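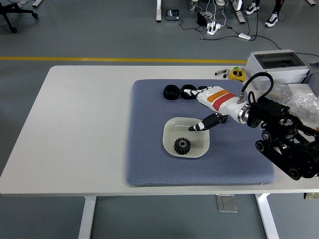

Gear and hex nuts at the work table.

Innes Ward Polling Place: Accessibility and Safety Checklist
Walk-through date: Jan 24, 2019
Inspector: Agnes Mackay
Reviewed by: Ruaridh Gillies, Ward Elections Office
Location: Drallier Hall, main room and east corridor

Marks: OK = meets the standard. FIX = must be corrected before voting opens. WATCH = usable, check again on setup day.

1. OUTSIDE AND PARKING

1.1 Accessible parking spaces marked and clear: OK
Paint is faded on the space nearest the ramp but can still be read.

1.2 Route from parking to entrance free of steps: OK

1.3 Ramp surface and handrail: FIX
Left handrail moves at the lower bracket. Reported to the hall office. They want to wait until July to do all the railings together. That is too late for us. RG to call.

1.4 No-campaigning line measured and marked: FIX
Rule is 100 feet from the entrance door. The old chalk mark was measured from the corner of the building, which puts it short. Measure again from the door and use cones. Last time two campaigns had signs inside the line and both said they had gone by the mark.

1.5 Outdoor lighting for early and late hours: WATCH
Lamp over the side door flickers.

2. ENTRANCE AND CORRIDOR

2.1 Door opening width: OK
Measured 40 inches with the door fully open.

2.2 Door can be opened with one hand: WATCH
Heavy closer. Prop it open during voting hours if the weather allows. Otherwise post a greeter.

2.3 Floor mats flat and secured: FIX
Mat inside the door curls at one corner. Tape it or take it up.

2.4 Directional signs, both languages: OK
Signs from the last election are in good shape. The arrow on the east corridor sign points toward the kitchen, so turn it before hanging.

3. VOTING ROOM

3.1 Exits unlocked and unblocked: FIX
Stacked chairs in front of the rear exit. The hall moved them while I was there. Check again on setup day.

3.2 Maximum occupancy posted: OK
Limit is 74. The line should form in the corridor along the wall, leaving the door clear.

3.3 Booths placed so no voter's ballot can be seen: WATCH
Booth 7 backs onto the window. Turn it to face the wall or keep the blinds down.

3.4 Accessible booth with seated height and turning space: OK

3.5 Power cords out of walking paths: FIX
Only one working outlet on the north wall. Need a cord cover from the Ustel storage room. Please sign it out, the last one did not come back.

3.6 Observer area marked: OK
Observers can see check-in and the ballot box from there. They cannot see into the booths. Same chairs for all parties.

4. EQUIPMENT AND BALLOT SECURITY

4.1 Flultent scanner powers on with battery backup: OK

4.2 Seal numbers match the log: OK
Read aloud by me, checked by RG.

4.3 Ballot box lock and key tested: WATCH
Key sticks. Spare key works better and is now on the main ring.

4.4 Emergency ballot envelope sealed and in place: Not checked
Envelopes had not been delivered at the time of the visit.

FOLLOW-UP

RG: handrail, campaign line, envelope delivery.
AM: mat, cord cover, rear exit on setup day.

All FIX items need initials and a date on the paper copy. Email confirmation is not accepted.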